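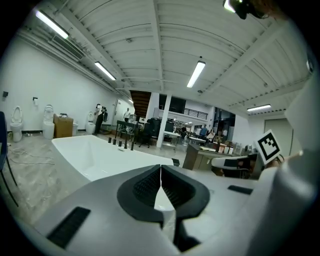

무릎을 꿇은 채 욕조 안쪽까지 팔을 뻗는 일만 덜어도 하루가 달라질 것이라는 의견이 사전 면담에서 나왔다. 같은 면담에서는 기계가 일을 배우는 동안 사람이 두 배로 바빠지는 것은 아닌지 묻는 목소리도 있었다.

Usix, 욕실 청소 자동화 사업 'Clomitz' 시연 데이터 수집 단계 착수
시설관리 기업 Osei와 협력, Skarville 객실동 현장 직원의 작업 방식을 기준으로 개발

2022년 1월 26일
Usix 홍보실

이 웹사이트는 이용 편의를 위해 쿠키를 사용합니다. 계속 이용하시면 쿠키 사용에 동의하는 것으로 간주됩니다.

서비스 로봇 개발사 Usix는 시설관리 기업 Osei와 공동으로 추진하는 욕실 청소 자동화 사업 'Clomitz'의 시연 데이터 수집 단계에 들어갔다고 밝혔다. 양사는 숙박시설 Skarville의 객실 284개를 첫 적용 대상으로 정하고, 욕조와 세면대, 변기 주변에서 반복되는 작업을 로봇이 보조할 수 있도록 개발을 진행한다.

욕실 청소는 객실 정비 가운데 신체 부담이 큰 공정으로 꼽힌다. 몸을 깊이 숙이는 동작이 잦고, 한 손으로 샤워기를 잡은 상태에서 다른 손으로 표면을 닦아야 하는 경우가 많다. Osei가 Skarville 객실 정비 직원 25명을 면담한 결과, 욕조 안쪽 헹굼과 수전 주변 닦기가 가장 먼저 보조받고 싶은 작업으로 꼽혔다. 침구 교체와 비품 정리는 직원이 계속 직접 맡기를 원한다는 응답이 많아 이번 사업 범위에서 제외하였다.

Clomitz는 작업자가 손잡이형 그리퍼를 양손에 들고 실제 순서대로 작업을 수행하면, 그 움직임을 기록하여 로봇의 학습 자료로 활용하는 방식을 택하였다. 별도의 프로그래밍 지식이 필요하지 않아 청소 경험이 있는 인력이 시연에 직접 참여할 수 있다. 수집 공간에는 욕조와 변기 등의 위생설비를 두었으며, 설비의 위치와 소품 배치는 수집 회차에 따라 변경한다.
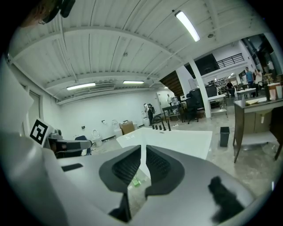

자동화가 도입되면 객실 정비 직원의 수가 줄어드는가? Osei는 사업 기간 중 Skarville의 정비 인력을 현 수준으로 유지하며, 로봇이 맡는 작업으로 생기는 여유 시간을 객실 최종 점검과 휴식 시간 확보에 배정하기로 하였다.

직무 내용에는 변화가 따른다. 로봇을 사용하는 층에서는 직원이 욕실 바닥의 물건을 먼저 치우고, 로봇의 작업이 끝난 뒤 결과를 확인한다. 확인 과정에서 미흡한 부분이 발견되면 직원이 직접 마무리하고 해당 내용을 기록한다. 이 기록은 Usix 개발 부서로 전달되어 다음 수집 회차의 작업 목록을 정하는 데 쓰인다. 로봇의 작업 오류는 직원의 개인 평가에 반영하지 않는다는 점도 양사 협약에 명시되었다.

시연 업무는 정규 근무 시간 안에서 이루어진다. 참여를 희망하는 직원은 사전 교육을 이수한 뒤 시연 조에 편성되며, 참여 시간 동안의 객실 배정은 그만큼 조정된다. 그리퍼를 든 상태로 팔을 들고 있는 시간이 길어지면 손목과 어깨에 피로가 쌓일 수 있어, 회차 사이에 휴식을 두고 한 사람이 같은 동작을 연속으로 맡지 않도록 하였다. 참여를 원하지 않는 직원에게는 어떠한 불이익도 없다.

양사가 이번 단계에서 확보하고자 하는 시연 자료는 총 800시간 분량이다. 우선 수집 대상은 샤워 헤드를 잡고 방향을 바꾸는 동작, 세정 용기를 옮기는 동작, 욕조 가장자리를 따라 닦는 동작이다. 숙련된 작업자 사이에서도 헹굼의 방향이나 손을 바꾸는 시점이 서로 다른 점을 고려하여, 하나의 표준 동작으로 통일하지 아니하고 여러 방식을 함께 기록한다.

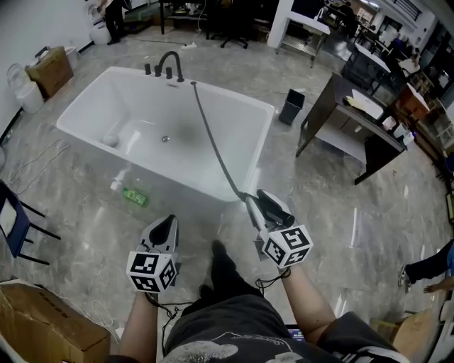 양손에 손잡이형 그리퍼를 들고 욕조 앞에서 샤워 헤드를 잡은 작업자

개인정보 보호와 관련하여, 수집된 영상은 작업 동작의 학습과 품질 확인에만 사용한다. 근태 관리나 작업 속도 비교에는 활용할 수 없으며, 열람 권한은 양사가 지정한 담당 부서로 한정한다. 참여자는 본인이 수행한 시연 자료의 삭제를 요청할 수 있고, 요청 절차는 사전 교육 자료에 안내되어 있다.

수집 단계가 끝나면 Skarville의 일부 객실에서 3개월간 시범 운영을 실시한다. 시범 운영 기간에는 직원이 동행한 상태에서만 로봇을 가동하고, 투숙객이 있는 객실에서는 사용하지 않는다. 양사는 작업 소요 시간과 함께 직원이 느끼는 신체 부담의 변화를 조사하여 확대 적용 여부를 판단할 예정이다. 조사 문항은 정비 직원 측의 의견을 받아 확정한다.

Usix는 현장 직원이 작업 순서와 적용 범위를 정하는 과정에 계속 참여하도록 하고, 시범 운영 결과를 Skarville 근무자에게 먼저 설명한 뒤 외부에 공개할 방침이다. 변기 외부 닦기와 배수구 이물질 제거는 추가 검토 대상으로 분류되어 있으며, 적용 시기는 정해지지 않았다.

Usix 소개
Usix는 숙박 및 상업시설용 서비스 로봇을 개발하는 기업으로, 청소와 물품 정리 분야의 작업 보조 기술을 연구하고 있다.

Osei 소개
Osei는 숙박시설의 객실 정비와 시설 유지 업무를 수행하는 시설관리 전문 기업이다.

본 보도자료에 관한 문의는 Usix 홍보실에서 접수한다.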